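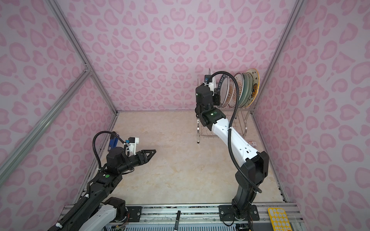
Meireles Housewares Club / Kitchen Corner

Gallery, Tuesday, March 7, 2023

Quick post, captions later if I get time. Plates and the dish rack this round. Lindalva Barbosa picked the plates, Elaine Damasceno brought the rack over from Skivdale. Thanks both!!

Rack first. Plates on edge, one per slot, fronts all the same way if you can manage it. Makes it easier to grab the one you want. Small plates go on the end, please, they tip otherwise.

Pink spotted walls are staying till the end of the month. Votes were close in Febuary, the lilac people can stop writing to me.

Favorites so far: the orange sunburst ones with the Chinese characters. Lindalva has wanted a set like that for ages. Still looking for matching bowls, two would do, four would be better.

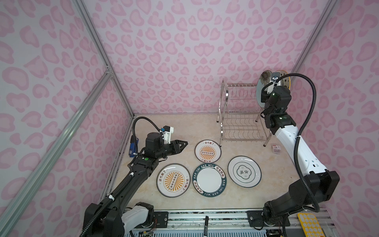
Second favorite, and Elaine's pick, is the brown flower with the yellow rim and black stars. Looks great stood up. She wants it in the middle slot every time, I've given up arguing.

Stainless racks are fine with hot water but dry them off after, specially the lower tier, spots show up fast. Soft cloth only. No scrubbers on the painted plates!

Club shelf list is up to 600 items now, ask me for the sheet. Next up mugs, at Ikine. Bring your own towel.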